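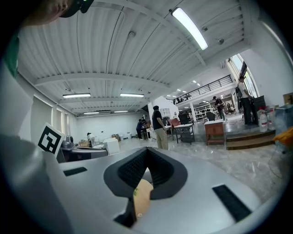
小さな穴のある、木の色をした小物

作業場の手入れ覚え書き 木の小物、床、明かり、道具

Merudsteadの共同作業場で使っている覚え書きに手を入れたものです。もとは入口の棚に置いてあった紙の束で、書き足しが増えて読みにくくなったため、項目ごとに並べ直しました。家庭の物置やガレージでも、ほとんどそのまま使えると思います。原稿の整理はYuxi Dingが担当しました。

■ 木の小物

ゆるくなったねじ穴

木に直接ねじを打った箇所は、何度か外して締め直すうちに穴が広がります。ねじを太いものに替えるのが早いのですが、金具の穴に頭が収まらないことがあります。そういうときは穴を埋めて打ち直します。

まず、ねじを外して穴の中のくずをかき出します。つまようじに木工用接着剤をつけ、穴に差し込みます。一本で足りなければ、きつくなるまで足します。表面から出たところは刃物で切り、はみ出した接着剤は濡らした布でふき取ります。一晩置いてから、細い下穴をあけてねじを戻します。乾く前にねじを入れると、ようじごと回ってしまいます。

扉の丁番のように力がかかる場所では、つまようじより丸棒のほうが長持ちします。穴をドリルで丸く広げ直し、同じ太さの丸棒を接着して、平らに切ります。丸棒は木目が縦に通っているので、ねじが木口に入る形になります。食いつきは板の面に打つときより弱いため、ねじは少し長めを選んでください。

穴の位置のしるし

鉛筆の線は、濃い色の木では見えません。マスキングテープを貼ってその上に書くと見やすく、あとで消す手間もありません。ドリルの刃先が滑るのも多少防げます。テープは作業が終わったらその日のうちにはがします。夏に放っておいたら糊だけが残り、取るのに午後いっぱいかかりました。

色の薄い木に油性の色ペンで印をつけるのは避けます。木目に沿ってにじみ、削っても奥に残ります。裏になる面でも、上から塗装をすると表に浮いてくることがあります。

小さい部材の紙やすりがけ

指でつまめる程度の木は、紙やすりのほうを固定します。平らな板に紙やすりを両面テープで貼り、その上で木を動かします。手に紙を持ってこすると角が丸くなり、面も中央が高くなります。

粗い番手から始めて、前の傷が消えたら次へ進みます。番手を飛ばすと、途中で深い傷が残っていることに気づいて戻る羽目になります。仕上げの前に濡らした布で木をひとふきして乾かすと、寝ていた毛羽が立ちます。そこを細かい紙で軽くなでるように削ります。水性の塗料を使うときはこの手順を入れるだけで手触りが変わります。

穴の内側は、細い丸棒に紙やすりを巻いて磨きます。巻く向きは、回したときに紙が締まるほうです。

端材の取り分け

端材は、手のひらより大きいものだけ残すことにしています。それより小さいものは、当て木に使う数個を除いて処分します。迷ったら箱の大きさを先に決め、入らなくなった分を減らします。以前は棚一段を全部端材にあてていましたが、そこから何かを取り出した覚えがほとんどありません。

樹種がわかるものは木口に書いておきます。合板は厚みも書きます。13ミリと書いてあれば、いちいち定規を当てずに済みます。

■ 接着剤と塗料

木工用接着剤の口

先が固まったら、針でつつく前にぬるま湯につけます。固まった部分が白くふやけて、指でつまんで抜けます。針を使うと、かたまりが中に落ちて、あとでまた詰まります。

容器は逆さに立てておくと、残りが少なくなっても早く出ます。空き瓶の底に湿らせたスポンジを敷き、そこへ口を下にして差しておく人もいます。うちでもやってみましたが、かびが出たのでやめました。ふたを閉めて逆さにするだけで十分です。

冬は置き場所に注意します。凍った接着剤は、溶けても元の粘りに戻らないことがあります。見た目がつぶつぶしていたら使いません。寒い部屋で接着すると、乾いたところが白く粉をふいたようになり、強さも出ません。材料のほうも前の晩から暖かい部屋に入れておきます。

塗料の缶

缶の縁の溝に塗料がたまると、ふたが閉まらなくなります。溝に釘で小さな穴をいくつかあけておけば、たまった分は缶の中に落ちます。ふたをすれば穴は隠れます。

残りが半分を切ったら、小さい容器に移します。缶の中の空気が多いほど膜が張りやすくなります。容器には品名、色番号、塗った場所を書きます。「白」とだけ書いた容器が三つ並んだことがあり、結局どれも使えませんでした。

膜が張ったものは、縁に沿って切り、丸ごと取り除きます。混ぜ込むと細かいかすになって、塗った面に出ます。それでもかすが残るなら、古いストッキングでこします。

油をふいた布

亜麻仁油などの乾く油を使った布は、丸めて捨ててはいけません。乾くときに熱が出て、重なった布の中で火がつくことがあります。使い終わったら水にひたし、水を入れたままふたのできる金属の容器に入れます。捨て方は自治体の案内に従います。外で干す場合も、一枚ずつ広げて、燃えるもののない場所にかけます。

この項だけは、新しく来た人に必ず口で伝えるようにしています。

■ コンクリートの床

毎日の掃き方

乾いたほうきで勢いよく掃くと、細かいほこりが舞い上がって棚の上に降ります。棚を先にふき、床は最後にします。おがくずが多い日は、軽く湿らせたおがくずをひとつかみまいてから掃くと、ほこりがそれにくっつきます。磨いてある床では湿り気を控えめにします。水が多いと筋になって残ります。

掃く方向は奥から出口へ、一度決めたら変えません。隅は幅の狭いはけで先にかき出しておきます。

集めたごみに磁石をかざす習慣もつけるとよいです。ビニール袋をかぶせた磁石でなでると、ねじや針が袋につきます。袋を裏返して外せば、そのまま中に収まります。

水ぶき

洗剤は中性のものを使います。酸性の洗剤や酢はコンクリートを溶かし、つやのある床ではそこだけ曇ります。台所で便利な酢やクエン酸も、ここでは出番がありません。

バケツは二つ用意します。片方に洗剤液、もう片方にすすぎ水です。モップは固く絞ります。洗剤が残ると床がべたつき、かえって汚れを呼びます。水が黒くなったら替えるのですが、たいていは思っているより早く替えどきが来ます。

油のしみ

こぼした直後なら、こすらずに吸わせます。猫砂、おがくず、新聞紙のどれでもかまいません。しばらく置いて、靴で軽く踏んで細かくすると、もう少し吸います。

しみてしまったものには湿布のやり方を使います。重曹を水で練り、しみより広めに厚く塗って、ラップをかけ、縁をテープで押さえます。一晩おいてラップを外し、乾いてから掃き取ります。練る水の量は重曹の量によりますが、手のひら二つ分のしみで、うちでは約200ミリリットル使いました。一回で消えることはまれで、薄くなったら二回目をやるかどうか考えます。色だけなら、棚を置いて隠すのもひとつの手です。

さびのしみ

鉄の脚の下が茶色くなるのは、床の水気と脚の鉄が原因です。脚の下に樹脂の板か、ゴムでない敷物を入れます。黒いゴムは長く置くと床に色が移ることがあります。さびとりの薬剤には酸が入ったものが多いので、磨いた床に使う前に、棚の裏などで少しだけ試してください。

湿気を調べる

床に段ボールを直に置いてよいかどうかは、透明なビニールを貼ればわかります。大きめの四角に切り、四辺をテープですき間なくとめて、丸一日か二日おきます。内側に水滴がつくか、床の色が濃くなっていれば、下から湿気が上がっています。そういう床では、紙や布のものはすのこに載せます。

梅雨どきから7月にかけては、下からの湿気とは別に、暖かい空気が冷えた床に触れて濡れることがあります。ビニールの表側に水がついていたらこちらです。この場合は、蒸し暑い昼間に扉を開け放つより、閉めて除湿機を回すほうが床が乾きます。 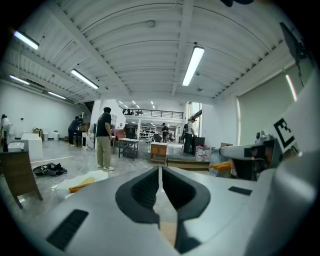

磨いた灰色のコンクリート床と、白い天井に並ぶ長い蛍光灯

■ 明かり

蛍光管の手入れ

蛍光管はほこりが積もるだけで暗くなります。暗いと感じたら、替える前に一度ふいてみます。電源を切り、管が冷めてから外し、固く絞った布でふいて、完全に乾かして戻します。口金のところは濡らしません。脚立に乗るときは、管を受け取る人を下に置きます。長い管は一人で扱うと端をぶつけます。

両端が黒くなって点滅するものは寿命です。点滅のまま使い続けると器具のほうにも負担がかかるので、早めに外します。グロースターターのある器具なら、それも一緒に替えます。

割れたときは、まず窓を開けて人を遠ざけます。掃除機は使いません。厚紙で破片を集め、細かい粉は粘着テープか湿らせた紙で取り、袋を二重にして口を閉じます。蛍光管には水銀が含まれているため、割れていないものも普通のごみとは別に出します。

LEDに替える前に

蛍光管と同じ形のLEDが売られていますが、器具との組み合わせを間違えると発熱や故障のもとになります。器具の型番を控えて、店か電気工事店に聞いてください。安定器を切り離す配線の工事は、資格のある人に頼む作業です。自分でやってよいのは、説明書に管の交換だけで済むと書いてある場合に限ります。

うちは器具ごと替える見積もりを取り、ひとまず手元灯を足すことにしました。クランプ式の灯りとLED電球を合わせて3,324円でした。天井の明かりはそのままですが、細かい作業はこれで困っていません。

手元灯の置き方

右利きなら左前から照らします。手の影が刃先や線にかからなくなります。塗装の仕上がりを見るときは、灯りを板と同じくらいの高さまで下げ、面をなめるように当てます。紙やすりの傷や塗りむらは、上からの光では見えにくいものです。

天井が高いところでは、天井灯を強くするより手元に一つ足すほうが安く済みます。白い壁や天板は光を返すので、作業台に白い紙を敷くだけでも手元はいくらか明るくなります。

■ 道具のしまい方と手入れ

刃物のさび

薄いさびは、消しゴム型の研磨材に油を少しつけてこすれば落ちます。刃先に向かってこすると危ないので、背から刃先の方向へ逃がすように動かし、刃のほうに指を置きません。落としたあとは油分をふき、刃物用の油を布で薄くのばします。

引き出しに乾燥剤を入れるなら、取り替えた月を袋に書いておきます。入れっぱなしの乾燥剤は水気を吸いきっていて、何の役にも立ちません。

クランプ

接着剤がついたねじ部は、乾いてからワイヤブラシで落とします。ねじにはろうそくをこすりつけておきます。油だと木に移ってしみになり、そこだけ塗料をはじきます。

あごの当たる面に布テープを貼る人がいますが、締めるとずれます。薄い板を両面テープでつけておくほうが落ち着きます。

小物の箱

ねじは長さより先に太さで分けます。太さが合わないと使えませんが、長さは多少融通がききます。箱の外に実物を一本、透明なテープで貼っておけば、字を書かなくても中身がわかります。

余った小物を「その他」の箱に入れるのはかまいません。ただし箱は一つに限ります。うちのは浅い菓子の缶で、いっぱいになったら新聞紙に広げて選り分けます。

棚の間隔

棚板の間は、置くものの高さに5センチ足して決めます。足りないと手が入らず、奥のものを出すたびに手前を全部どかすことになります。重いものは腰の高さ、軽くて大きいものは上です。床に近い段には、濡れても困らないものを入れます。

■ 寄せられた質問から

Prultsideの方から。ガレージの床に塗った塗料が、車輪の当たるところだけはがれるとのことでした。熱を持ったタイヤに塗膜が引っぱられてはがれることはよくあります。下地の油や湿気が残っていた可能性もあります。はがれた部分だけ塗り直すより、先に上のビニールの方法で湿気を見てください。湿気が出ているなら、塗らずに使い、タイヤの下に敷物を置くほうが手間がかかりません。

Edineの方から。引き出しがきしむが、ろうがない場合はどうするか。乾いた固形石けんで代わりになります。ただ石けんは湿気を吸うので、梅雨の前にふき取ってろうに替えてください。

Mellorの方から。木の取っ手についた緑色のしみが取れないそうです。真鍮や銅の金具が近くにあれば、金属から出た緑青かもしれません。金具を外して、木の面を細かい紙やすりで軽く削ってみてください。奥まで入っているようなら、濃いめの着色をして目立たなくするほうが早いです。金具のほうは乾いた布でよくふき、薄く蜜ろうを塗ってから戻します。

質問は作業場の入口にある用紙に書いてください。材料の種類と、すでに試したことを添えてもらえると答えやすくなります。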